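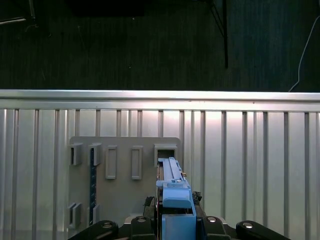 Can residents still leave old computers at the curb in Clumerness?

Only until the end of January. After that, desktops, laptops and monitors will have to go to the town's drop-off site on Verbruggen Road, and trash crews will leave behind any they find in bins or next to them.

The change was approved at this month's town meeting and applies to every household in Clumerness. Businesses have been under the same rule for three years.

The town collected 1,330 pieces of computer equipment last year, according to the public works department. Most of it went out with regular trash and had to be pulled by hand at the Sevon transfer station, where the line was stopped each time a battery turned up.

The drop-off site will open at 8 a.m. and close at 4 p.m. Desktops and laptops are free. Monitors cost $3 each, payable by card only. Households may bring up to 60 pounds per visit, and loose batteries must be in a separate bag. 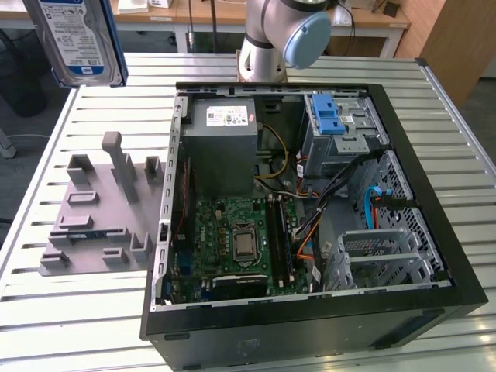 Ynyr Beddoe

Equipment left at the site will be picked up by Prastum, a recycling company that already handles the town's scrap metal. Under the contract, Prastum will sort out parts that can be resold, such as memory, processors and power supplies, and send the rest to be shredded for metal. The town gets a share of the resale money -- the exact percentage depends on the market price.

Hard drives are the owner's responsibility. The department recommends wiping them or taking them out before drop-off, and the site will accept computers that have had the drive removed. Staff will not erase drives or return equipment once it has been handed over.

Printers and televisions are not covered by the new rule. They can still be put out on bulk pickup days, which are listed on the back of the trash calendar.

Residents who cannot get to Verbruggen Road can ask for a home pickup by calling the public works office. There is a waiting list for that service, and calls are taken mornings only.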